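**Coltano vergleicht handgeführte Greifer für weiche Gegenstände**

März 2018

Die Coltano GmbH hat mit einer Vergleichsreihe für handgeführte Greifer begonnen. Untersucht wird, wie sich 2 Bauformen beim Umgang mit Textilien und anderen nachgiebigen Gegenständen verhalten. Auftraggeber ist der Logistikdienstleister Plindwood, der eine Sortierstrecke für Bekleidung plant.

Die Greifer werden von Hand an den Gegenstand geführt. Für die Auswertung sind insgesamt 1000 Griffe vorgesehen, davon 200 an Mützen und Kappen. Der Probensatz umfasst 42 Artikel, von dünnen Stoffen bis zu gefütterten Stücken mit Riemen und Schlaufen.

Gearbeitet wird in einem gewöhnlichen Raum mit Garderobenständer, niedrigem Tisch und Leuchtstofflampen. Auf einen abgeschirmten Messplatz verzichtet Coltano in dieser Phase, da die Kameras auch mit wechselndem Hintergrund und Gegenlicht vom Fenster zurechtkommen müssen.

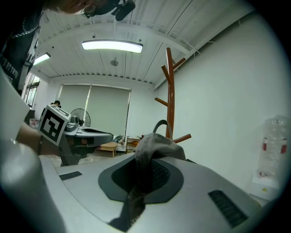
Erfasst werden die Haltedauer, die Zahl der Fehlgriffe und die Lage des Gegenstands nach dem Ablegen. Die Position im Raum wird über quadratische Schwarz-Weiß-Marker bestimmt. Bei Stoffen ist vor allem die Faltenbildung von Interesse: Liegt eine Falte zwischen Greifer und Kamera, fehlt dem Bildverfahren die Kante, an der es sich orientiert.

Als Steuerung dient in beiden Fällen das Modul Zawadzka in unveränderter Grundeinstellung. Unterschiede in den Ergebnissen lassen sich damit den Greifern und der Kameraanordnung zuordnen. Ein Vergleich verschiedener Steuerungen gehört nicht zum Auftrag.

Die erste Auswertung liegt im April vor und geht zunächst an Plindwood. Eine Kurzfassung mit den Messwerten stellt Coltano anschließend auf Anfrage bereit. Über einen Dauerversuch am Standort Pruvthorpe wird nach Abschluss der Reihe entschieden.

**Pressekontakt**
Coltano GmbH, Unternehmenskommunikation
Abdruck frei, Belegexemplar erbeten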